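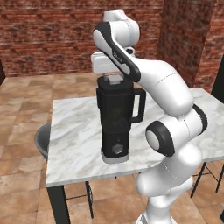 Section 4 - Sealing and first-week care of a marble top. Read all of it before you open the tin. The Zinent kit does one worktop or one table, two coats, with a bit left for touch-ups. A table that has a blender standing on it, like the black one on the marble here, needs clearing right down first. Everything off, including whatever lives at the back. Marble drinks up oil, wine, lemon and coffee, and the sealer only slows that down. You still have to wipe.

What's in the kit

Sealer, 100 ml bottle, white cap
Stone cleaner, concentrate
Two lint-free cloths (keep one for sealer only)
Sanding pad, 2000 grit
Gloves
Test card

If the cap seal is broken, don't use it. Ring Drovo on the number on the lid and they'll post another.

Before you start

Room warm, windows open, no direct sun on the stone. New tops from the Margaritis yard come with a film on. Peel it slowly, low angle, and leave the stone bare overnight. Damp gets trapped under the film and the sealer won't go in over it.

CAUTION: no vinegar, no limescale remover, no bathroom spray. Acid eats the polish and leaves a dull mark. Sealer does not cover dull marks.

CAUTION: used cloths can heat up if left in a ball. Lay them flat outside until dry, then bin.

4.1 The water test

1. Put a teaspoon of water on the stone, somewhere out of the way.
2. Wait 20 minutes.
3. Wipe off and look. Dark patch = needs sealing. No patch = already sealed, leave it alone and skip to 4.4.
4. Do it again at the other end. Stone from the same block can vary more than you'd think, paler bits especialy.
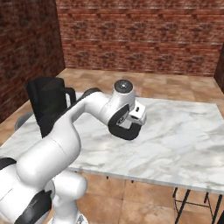 If one end goes dark and the other doesn't, seal the whole lot anyway. A part-sealed top dries patchy and you will see the line every morning. Let the wet patch dry fully before going on. Hairdryer on cool if you're in a rush - not hot.

4.2 Cleaning

1. One capful of concentrate in a bowl of warm water.
2. Wipe end to end, small sections, rinse the cloth often.
3. Go over again with plain water. Soap left behind is the usual cause of smears.
4. Dry with a clean towel. Leave until the next day if you can.

Rough spots: 2000 grit pad, wet, light pressure, small circles. Stop as soon as it feels smooth. Don't use the pad dry. Don't lend it to whoever is doing the taps.

Note on veins. Some veins have a fine line you can catch with a fingernail. Natural, not a crack, and the sealer will sit in it. If the line runs right to the edge and you can feel a step, stop and phone before sealing. Polyxeni Lambrakis deals with stone queries at the Zudbridge office, mornings are best.

4.3 Applying the sealer

1. Gloves on. Shake the bottle.
2. Pour a little on the cloth, not on the stone.
3. Wipe on in overlapping strips, same direction all the way.
4. Leave for the time printed on the bottle. Don't go and have lunch.
5. Buff off every bit with the other cloth. Check it from low down against the light, leftover sealer shows as a haze.
6. Wait for the first coat to dry, then repeat 2 to 5.
7. Do the edges and the underside of any overhang. Easily forgotten, and drips run there.

Haze already gone hard? Put a few drops of fresh sealer on top, rub, buff straight away. Works most times. If not, see the troubleshooting page.

Note: November to February, cold kitchens - allow double the drying time.

4.4 The first week

1. No water on the surface for the first day. No food either.
2. No hot pans, ever. Use a trivet.
3. Put felt or rubber feet under anything heavy before it goes back. Slide nothing.
4. Wipe up spills at once. Blot wine, dont rub it.
5. Appliances that drip or spit (kettle, coffee machine, juicer) stand on a tray.
6. Repeat the water test at the end of the week, same spots as before.

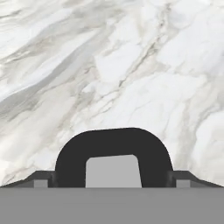 4.5 Resealing

Once a year for a table, twice for a worktop near the sink. Sooner if the water test goes dark. Order refills as part 132, bottle only, no cloths. The old cloths will have gone stiff by then so get new ones.

Keep the receipt and the test card together. Write the batch number on the card, it's on the bottom of the bottle and rubs off. Claims go to Iraklis Antoniadis at Drovo, with a picture of the mark and a note of what was spilled.

Section 5 covers stains and etch marks.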